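4.2 Task board and procedure

The second product under review was the Prokthorpe board, a portable manipulation benchmark sold by Dresivora together with a logging service. Gouveia et al. used an earlier release; ours was the version shipped in September. The supplier delivers the board assembled, and it stayed on a plain white tabletop for all trials reported in this section. Subtasks fall into four groups: push buttons, sliders, toggle switches and patch cables with a rotary dial. Each group can be scored separately, which matters for laboratories whose controllers handle only some of the contact types.

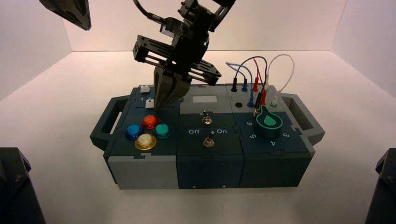 Figure 3. Modular task board with the gripper over the left module.

All motions were run from the supplier's reference scripts without retuning. Henrique Tavares wrote the adapter between the scripts and our controller, and Tania Munasinghe checked the logged contact forces against the wrist sensor. The logging service returned 3,591 records, of which 334 were discarded for missing timestamps. The missing entries were confined to the first session and stopped after a firmware update. We did not try to recover them.

Slider trials proved the most sensitive to error in the board pose. The fingers must approach a small knob and then follow a straight slot, so an angular offset that has no effect on a button press builds up into side load over the length of travel. The supplied script corrects for this with a view from the wrist camera before contact. The knobs carry printed triangles and the panel has a scale from 1 to 5 between the two slots. Both were used as visual references.

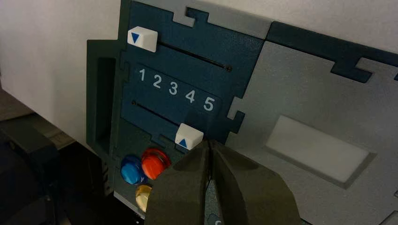

Figure 4. Wrist camera view of the slider panel.

Correction was applied once per approach and was not repeated during travel. A closed-loop variant is offered by the supplier as a paid option, but it was not licensed for this study. Force limits were left at the default for the sliders and lowered for the cable subtasks, following advice from Mafalda Simões at Prokstead.

The service contract covers 2,000 logged trials per board; further trials are billed separately. Replacement of a worn module requires the board to be registered again, and results taken before and after registration should not be pooled.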